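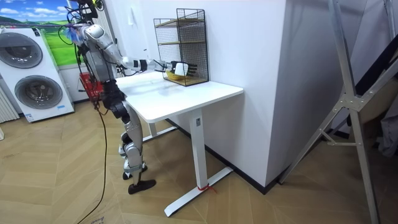 Shahnaz Akanda wrote in to ask why her standing desk shakes when she types, even after she tightened every bolt she could find. She has it raised for most of the day and says the monitor sways enough to give her a headache.

Tight bolts are only part of it. Most wobble comes from the feet, the order the frame was put together in, or weight sitting too far from the legs. Work through the steps below in order and test after each one.

What you need
A hex key that fits your frame bolts
A level, 60 cm or longer
A screwdriver
A helper for lifting the top

Step 1. Lower the desk all the way
Clear the top and unplug the desk once it is down. Leave the cables attached to the control box unless they are in your way.

Step 2. Level the feet
Lay the level along the front edge, then from front to back. Turn the foot pads until both readings are flat. On carpet, press down on each corner first and wait a minute, then read it again. If a pad is fully screwed out and the corner still sits low, put a thin hard shim under it. Felt and folded cardboard compress and will have you back here in November.

Step 3. Loosen and retighten the frame
Back off all the crossbar bolts by half a turn. Push the legs until they stand square, then tighten each bolt a little at a time, going corner to corner. If you tighten one side fully first, the frame twists and stays twisted.

Step 4. Check the top
Look under the desk at the screws holding the top to the frame. Any that spin freely have stripped their holes. Move up one screw size, but check the length against the thickness of the top.

Step 5. Move the weight
Put heavy items over the legs. Monitor arms should clamp near a leg, with the arm folded back as far as you can stand. Sajib Siriwardena's Skalness desk swayed until he moved his arm mount in from the far corner, and he changed nothing else.

Step 6. Run it up and down
Plug the desk in, raise it to full height and lower it again. Do this 2 times, then reset the motors if your manual calls for it. On the Clevstead 553, hold the down button until the display blinks.

If it still sways only near full height, try working an inch lower, or add a cross brace between the back legs.

Last updated May 2026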